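Chapter 6
Lending the Robot Your Hands

My first demonstration lasted 40 seconds and taught the robot how to miss a towel. I had read the manual, I had watched a colleague do it, and I sat down at the controls feeling pretty good about myself. Then I closed the gripper on thin air, pulled back, tried again, closed it on thin air a second time, and finally caught a corner by luck. I saved the recording anyway. I was proud of it! A week later I was staring at a trained arm that reached for every towel, missed on purpose and came around for another pass, exactly the way I'd shown it.

I still think about that towel whenever somebody asks me why this book spends a whole chapter on demonstrations before it gets anywhere near learning. By now you've met the arms (Chapter 3), you've set up the joint limits (Chapter 4), and you've fought with your coordinate frames in Chapter 5, which I'm sorry about, but they do matter. So you know how to tell a robot to go somewhere. In this chapter we stop telling and start showing.

There are 2 main ways to do it, and you'll use both in the exercises.

The first is hand guiding, also called kinesthetic teaching if you want to sound impressive at lunch. You put the arm in a mode where the motors carry its weight, grab it near the wrist, and move it through the task yourself. The robot records its own joint angles as you go. It's lovely for things like wiping, stacking or putting a peg near a hole. You feel the contact directly, through the metal and into your palm. The trouble is that your hands and forearms end up in the camera views, and if the task takes both arms, well, try pushing two of them around at once while also thinking about a sleeve.

The second is teleoperation, where you stay out of the workspace and drive the arms from a distance. You might hold a pair of small leader arms that the big ones copy, or a joystick, or a tracked controller in each hand. Your body stays out of the recording, and you can work two arms together. What you give up is feel. Most setups send little or no force back to you, so you have to judge by eye how hard you're pressing on something, and eyes are not very good at that.

Cloth is where the difference really bites. A block stays the shape of a block while you fumble with it. A T-shirt changes shape every time you touch it, and it hides its own edges, and it sticks to itself (and occasionally to the finger pads — I've lost whole afternoons to this). When you lay out a fold with your own hands, you hold one end down with your left without even noticing, so that your right has something to pull against. A robot has to be shown that part too.

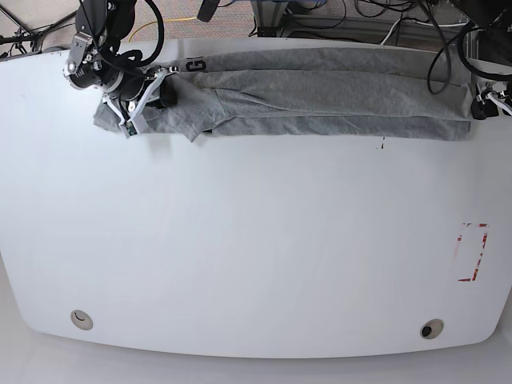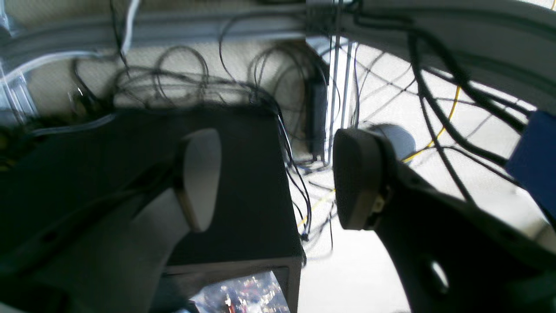 Phúc Ngô
Chapter author and lab instructor, Rondham Robotics Course

Look at the gray garment in the first picture and find the right gripper, pressing down on the bunched-up end. Pressing is a skill of its own. If you push too lightly the cloth slides out, and if you push too hard the arm strains against the table and may trip its force limit. When I'm driving, I come down slowly and watch the fabric around the fingertips: once it dimples and stops shifting, I quit pushing. I'd like you to write down your own version of that rule before you start Exercise 6.1, in whatever words make sense to you.

The second picture is a view from a gripper camera, and I want you to spend a minute with it. Between the open fingers there's a black box, a monitor and a whole lot of cable, with no cloth in the gap at all. Wrist views are wonderful up close and pretty confusing the rest of the time, and a learning system gets those pixels along with everything else. So when you review a recording, play every camera, including the ones you never looked at while driving. My students at Rondham skip this step every single term, and then they come and find me.

A few words about the gear. The exercises assume the Drulteck leader arms and the Pacheco recording software, version 2 or later. If your lab has something else, you'll be fine, but check that you can do three things: start and stop a recording without letting go of the controls, throw away a bad take right away, and replay a take on the real arms at reduced speed. The Ekach dataset that comes with this book has 13 demonstrations of the same simple fold, and a couple of them are bad. I'm not going to say which ones yet.

Before you record anything, practice. Give yourself a good stretch of driving with the recorder off, picking up a folded washcloth and putting it back down until it gets boring. Keep your moves smooth and don't stop in midair to think — the robot will learn the pause as faithfully as the grasp. Set the cloth down in a slightly different spot each time. And if a take goes wrong halfway through, finish it safely, mark it as bad and reset the table.

We'll begin Section 6.1 with hand guiding on one arm, using the washcloth. Shirts come in Section 6.3, so put yours aside for now.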